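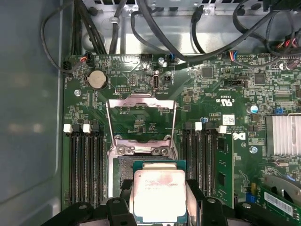
A processor held over the open socket of a Dell motherboard.

6 Sep 2018
By Nataša Shehu

Selma Stojanovska did not set out to run a repair business. She was keeping the books for a furniture store in Mamley when the owner asked whether she knew anyone who could look at the office computers. She said she would do it herself.

"I had never opened one," she said. "I went home and opened mine. It worked when I put it back together, so I told him yes."

That was 20 years ago. The shop she started afterward, Enevel, occupies the ground floor of a former shoe store on the main street. It still has the low fitting benches along one wall, and customers sit on them while they wait.

I asked how the work has changed. She said the machines matter less than people think, and that most of her day goes to talking.

"Somebody comes in and says the computer is slow. You ask what they do with it, and they say nothing, just e-mail. Then you find out they run a whole business from it and have never made a backup. So now we are having a different conversation."

She charges the same for that conversation as she does for anything else at the counter, which is nothing. The bill starts when a machine goes to the back.

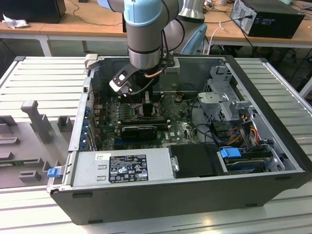
Stojanovska has two employees. Ognjen Ivanov came to her straight out of high school and handles most of the desktops. Hwa-young Shin joined later, from the service desk at Plustport, and does laptops and data recovery. Neither has a fixed schedule. They work out the week between them, and Stojanovska fills in what is left.

"I tried making a schedule," she said. "They traded every shift on it. I was only making paper."

Shin told me the pay at her old job was better but that she had been timed on every call. "Here I can spend an hour on somebody's wedding pictures if that is what it takes," she said.

The hardest stretch for the shop was the winter the street was torn up for new water lines. Customers could not park, and some did not know the shop was open. By December she was behind on the rent. Her landlord, Fatos Atanasov, let her pay half for 3 months and make it up over the following year.

"He didn't write anything down," she said. "He shook my hand and asked me to look at his printer."

She paid him back in full. The printer, she said, was beyond help.
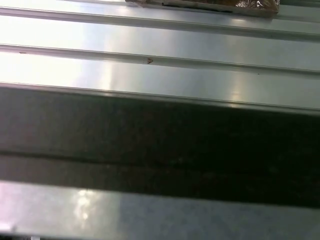
Stojanovska is strict about how parts are stored, and she traces this to an early mistake, when a bag of memory she had promised a customer went missing under a pile of mail. Every part now gets a shelf and a name as soon as it comes in. Nothing stays where it was put down, and a brown package with clear plastic wrap at one end, resting on bare ribbed metal, is the kind of thing she will stop talking to go and deal with. Ivanov says she once called him at home over a missing box of screws. She does not deny it.

Her plans are modest. The unit next door, where Dimitrov sold fabric for many years, is empty, and Atanasov has offered it to her. It would cost $3000 to open the wall between the two. She has been thinking it over since spring.

"Ognjen wants it for a bigger back room. Hwa-young wants a door that closes," she said. "I would like a window I can see the bus from."

She expects to decide before the end of the year. Until then the shop keeps its usual hours, and anyone who brings in a machine should bring the power cord with it.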